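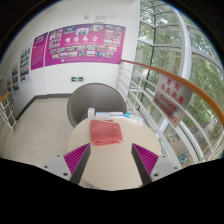
Minutes, landing and stairs group, September 2022

Hello all, minutes are mine again, so please forgive the wandering. We met at the round table on the landing as usual, and we started late while people hunted for extra chairs. Apologies came in from both people on the Tratmont side of the building. The July minutes were agreed with one correction (I had written "stars" for "stairs" all the way through, sorry!).

1. Things left over from July

The Cheema delivery question is closed. They'll bring parcels up to the office from now on and not leave them at the foot of the stairs, and we all said good. The key to the supply cupboard has been copied. I have one and the front desk has the other, so that's 2 in total, and please don't go making more.

Still open: the squeaky door on the floor below. I said I'd bring oil and I didn't. I will.

2. The landing corner

This took up most of our time, and I had more to say than anyone, so I'll try to be fair to the others.

We all like having somewhere to sit between floors. The gray tub chair is comfortable, it suits the white wall, and people do stop there and look at the photos on the big magenta board. I argued for keeping chair and table exactly where they are. One person wanted the chair turned to face the wall displays, and we went back and forth on that for ages before deciding to leave it alone until the next meeting. It's easy enough to spin it around if you want to look at the pictures!

What we did agree on is that the corner shouldn't turn into storage. Small boxes get put down there and then stay. From now on, boxes go in the cupboard at the end of the day, and if you don't know which shelf, leave them at the front desk with a note. The chair is for sitting in, and the floor by it has to be clear.

Somebody asked about the green exit sign, which is low on the wall and easy to hide behind furniture. Agreed that the chair back and anything else we put there must leave the sign showing. I'll look at it from the stairs and from the corridor, and move the chair a little if it needs it.
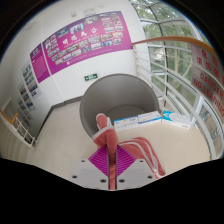

3. Towels

We have a budget of up to 200 for towels and cleaning things through the winter, and I'd like to spend less than that. Two quotes came in. Wistetti can do 100 hand towels in plain white, and Breltley would do 27 bigger ones in a color of our choice. I spoke up for the color, because I'm very fond of the coral-pink and you can spot it from the far end of a corridor (handy when someone's walked off with it). The other view was that white can all go in one hot wash, and I couldn't really argue with that.

We didn't vote. I'm to ask Wistetti whether they'd sell us a smaller lot, and ask Breltley for a sample. Meanwhile, whoever wipes down the table folds the towel after and takes it back to the cupboard. Please don't leave it over the arm of the chair or on the floor tiles, where somebody could slip on it coming off the stairs.

4. The wall displays

Short item. The big board stays up. There was a wish for newer photos, and the smaller panels along the wall could be swapped first without anyone needing a tall ladder. I'm happy to collect pictures, so send them my way, and please put the names and the occasion with them this time. Last time I spent a whole evening guessing.

The narrow magenta panel next to the big one came up too. One of us thinks the writing on it is too small for anybody who's just passing. We talked about a larger print version on a sheet of paper, to be kept at the front desk. No decision yet.

5. Anything else

The office would like its good scissors back. No questions asked.

Someone suggested a plant for the landing. I said yes right away and was reminded that I said yes to the last plant as well, and then went on vacation. Carried over.

Jobs from this meeting: I've got the oil, the exit sign check, the two towel suppliers and the photos. The front desk is making a label for each cupboard shelf. Everyone else, boxes away at the end of the day, please.

Next meeting at the same table, and bring your own cup.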